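**Budgeting for hand-held grippers — is the Amton kit worth it?**

**tallowfield**

We're a small outfit planning a cloth-handling project for October. Tidying, folding, pulling a tea towel flat on a bed, that sort of thing, in lived-in rooms with all the usual clutter. I've got a quote from Amton at £998 per hand-held gripper, camera included, and their rep says two would see us through. I've sat through enough sales calls to doubt it. Has anyone run these for more than a fortnight?

**mossgate_ian**

Had two on loan. Build is fine, price is silly. You're paying for the case and the foam inserts. Okiritz sell bare plates and a mounting block, you add your own camera, and you end up well under half. Took me an evening to put together.

**tallowfield**

An evening of whose time, though? I keep seeing "well under half" from people who don't cost their own hours. And does the Okiritz one hold thin fabric, or does it slide out as soon as you pull?

**mossgate_ian**

Holds it if you put decent pads on. Set of pads is £9. I'm not on commission.

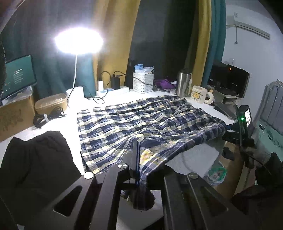
What I'd spend the money on is spares. Screws work loose, pads go shiny, cables get trodden on. If your plan has two grippers and no spares line, it's a one-gripper plan with a delay in it.

**pennywhistle87**

Disagree about the pads. I got 21 sessions out of a set before it started dropping hems, and a frayed edge is worse because the threads catch. At that rate the cheap one stops being cheap. Also nobody has mentioned batteries or storage, and Amton's quote doesn't cover either unless they've changed it.

**tallowfield**

They haven't. I asked. "Available separately."

**mossgate_ian**

21 is low. Are you washing them?

**pennywhistle87**

Yes, I'm washing them.

**corbel**

Has anyone looked at renting? Cindgate do a monthly rate and swap broken units. We had one for a kitchen job and the swap took 9 days, so "next day" on their site needs a pinch of salt — but we never had to find the whole sum up front.

**tallowfield**

9 days would sink us, we've only got the rooms for a short spell. Any deposit?

**corbel**

£87 a unit. Got ours back, after two emails.

**pennywhistle87**

Hayashi's arm bundle comes with a gripper too, before someone suggests it. Don't. You'd be buying an arm you won't plug in.

**tallowfield**

Right. Current thinking is one Okiritz build plus pads, try it on the worst cloth we own, and tell Amton we'll be in touch. I still don't believe anyone's build time. Will post the receipts.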